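Visitz Support Portal
Ticket: Arm stops short of dryer door, reports task complete
Product: Visitz two-arm mobile kit, trial license
Account: Uvine
Priority: Normal (customer requested High)
Status: Waiting on customer
Opened: 2022-10-27

Uvine wrote:

We are in the second week of the trial and I'm supposed to write a recommendation on whether we buy. At the moment it would be a short one.

Task is "open door, dryer 1" from the stock laundry set. The base parks, the right arm comes up toward the lower right of the door, and there it stays. After a pause the tablet gives a green check mark and says Task Complete. The door has not been opened, or touched. I have worked with people like this, but we didn't lease them.

Things I tried, in order:
Restarted the task. Same.
Restarted the kit. Same, with a chime.
Reran the arm calibration from the setup menu. Passed. Same.
Moved the parking spot closer to the machine by hand. The kit politely drove itself back to where it had been.

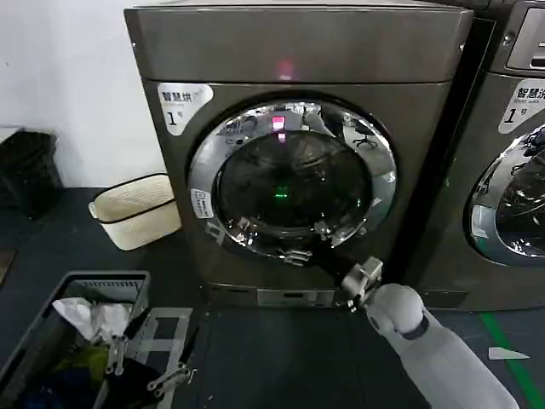 Head camera, dryer 1, right arm near the door ring

The sticker on the machine says 智慧烘 and 1号, so we are at the right machine. The washer next to it is also number 1, in case that matters. The quick start guide says numbering "is up to the customer," and this customer numbered dryers and washers separately like a normal site.

Othmane Salem (Visitz Support) replied:

Thanks for the thorough report. Could you tell me:
1. The software version on the About screen
2. Whether the pause before the check mark is always the same length
3. Whether other stations behave, or only laundry
Please also export the log (Settings, Diagnostics, Export) and attach it. Changing this to Normal while we look.

Uvine wrote:

1. Version 6. The About screen also thanks me for choosing Visitz.
2. Always the same. The log has "approach_timeout 4000 ms" on every run, followed directly by "result: success." I'd be interested in the reasoning there.
3. See below.

Export fails over wireless at 46 percent, every time. Over the cable it goes through. Log attached.

On the other stations: I sent it over to the retail shelves and ran the aisle drive with both arms tucked. No complaints. It held its distance from the shelving, turned where it should, and the wrist camera feed didn't drop. 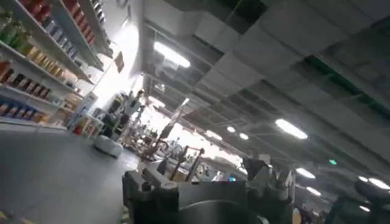

I also ran "face product, bottom row" on that side, more than 29 times, partly as a test and partly since it was nice to see something finish. Two grasps slipped and both were reported as failures. So the kit does know the word.

Othmane Salem (Visitz Support) replied:

That is useful. The timeout reporting success is a known fault in the stock laundry set, and it's on the list for the next release. It hides the real error, and in your log the real error is "target ambiguous: station_1." The planner is finding two machines with the same number and won't commit to a door. Please try the following:

Open the station map.
Rename the two entries to dryer_1 and washer_1. Numbers alone are not enough within one zone.
Save, then reload the map. Saving does not reload it.
In the task, pick the target again from the list. It keeps the old one otherwise.

Could you also check a station in the vehicle area for the same warning? Your map has a station_1 there too.

Uvine wrote:

Renamed. Saved. Reloaded. Repicked. The arm now goes to the door, gets hold of the edge, and opens it. Five runs in a row, then one where it stopped and reported a failure, which I was almost pleased to see. That one was my parking spot from earlier, still in the map. Deleted it.

The vehicle area gave no warning.

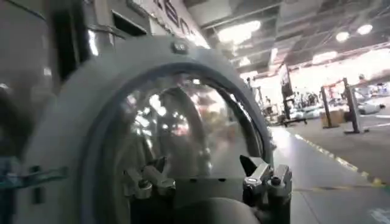 Separate zone, so I assume it's allowed to have its own number 1. I drove it in and out along the lane a few times and let the arms run through their reach check. Fine, although the tablet calls this zone "Lagos," and so does the map file. We aren't in Lagos. Did we get someone else's template?

Othmane Salem (Visitz Support) replied:

Lagos is our internal name for the default map. It should have been replaced at setup. You can rename it under Site, Zones, and nothing depends on it.

For the wireless export, please turn off Vusent sync before exporting. The two use the same connection and Vusent tends to win. I'm leaving the ticket open until you confirm.

Uvine wrote:

Renamed the zone. Will try the export with Vusent off after the laundry set has run overnight. Could you raise the timeout fault to High on your side? I'm happy to be Normal.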